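The house rules of a small robot lab

I've read my share of safety standards, and the ones people follow tend to fit on a single sheet. The sheet at Zollside, where I spent a morning in July, has six rules, and rule one is about the tablecloth! It stays white, and it gets smoothed before each run (creases throw shadows, and shadows cause arguments).
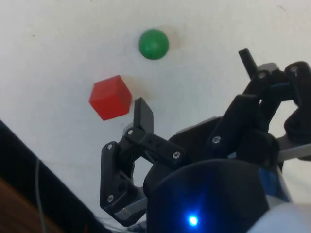

Rule two is my favourite – you say "hands clear" out loud, even if you're alone in the room. I felt a right goose doing it. By lunch I was saying it to the kettle.

The rest is about people, mostly. Two of you sign off any change to the speed limit. If the arm stops by itself, you write down why before you restart it, and "dunno" counts as an answer as long as it's written down. Up to six runs, then a break, no matter how well it's going.

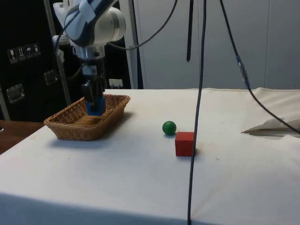 I asked whether any of it came from the official documents, and a fair bit does, boiled down until a newcomer could learn it over a cuppa. I'd still add a line about labelling cables, and I told them so. They've pencilled it in as rule seven.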